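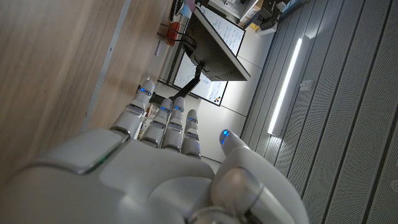 Switching 600 covers a week to roll towels, is the "saves 30%" claim real?

Posted by Murray Hinds in Restrooms & Dispensers

I run a lunch place with one customer restroom and one for staff. Right now both have the old multifold towel cabinets, the kind where you pull one and get four. Our paper supplier wants to put in Winamier hands-free roll dispensers at no charge if I sign for the towels. The sales rep says we'd use 30% less paper and I'd "never think about it again." I have heard that sentence before, about a fryer.

We serve 600 people in a normal week, more in December. Last year I spent $1,692 on folded towels, which I know because I went back and added up the invoices. What I can't get out of the rep is what a roll costs after the first contract year, or whether any other roll fits the thing. He keeps sending me the brochure. The brochure has a picture of a leaf on it.

Has anybody made this switch in a small place and kept track of the numbers? I don't need to hear that it looks modern.

Anjani Kwok

I did it at a bakery with seating, a bit smaller than yours. We did use less paper. Whether we spent less is another matter.

The 30% figure, when I finally got it explained to me, compared sheets per visit with the dispenser set to its shortest length. At that length people wave twice, so you're back where you started. We set ours to medium and the paper dropped some, then the roll price went up in year two and ate most of it. I'd want these in writing before you sign:

The price per roll for the full term, or a cap on how much it can go up.
The length of each roll in feet. Ours got shorter and the case price stayed the same.
Who pays if the dispenser breaks, and who owns it when you leave.
Whether the core is a standard size. If it has a notch or a plug in one end, you are buying from them until you take the cabinet off the wall.

"Free" dispensers are paid for in the towels. Take your $1,692, work out what the same year costs at their roll price with no savings at all, and see if you can live with that. If it only works with the 30%, I'd pass.

Also ask about batteries. Ours take 4 D cells and the rep said they'd last three years. I got one.

Valentin Pascu

we have the Doltura ones at my work and they are great, never had a problem. customers like not touching anything. just get them

Emlyn Kemeys

I fit these for a living, all makes, so I have no reason to talk you out of one. But I would ask why you need to replace anything. If your complaint is that people pull four towels at once, the cabinet is overfilled or you have the wrong fold in it. Multifold and C-fold look alike in the case and they do not dispense alike. Leave a couple of inches free at the top and make sure the fold faces the way the label inside the door says. Try that for a month and look at your invoices again.

If you still want rolls, look at a lever or pull-down model with no motor. They cost less, there's nothing to charge or replace, and most of the ones I see take an ordinary core. The hands-free units fail at the sensor, usually when they're hung opposite a window or too close above a shiny counter, and then they feed paper onto the floor until the roll runs out. I've been called to that more than once.

Anjani's right on the core. Ask the rep to leave you one empty core and take it to another supplier. If he won't leave it, you've learned something.

Murray Hinds

Thanks. Opened the customer restroom cabinet and it was packed solid to the top, and the case in the storeroom says C-fold. The cabinet label says multifold. Not sure how long that's been going on. I've asked the rep for a core and for the year two price. So far he has sent the brochure.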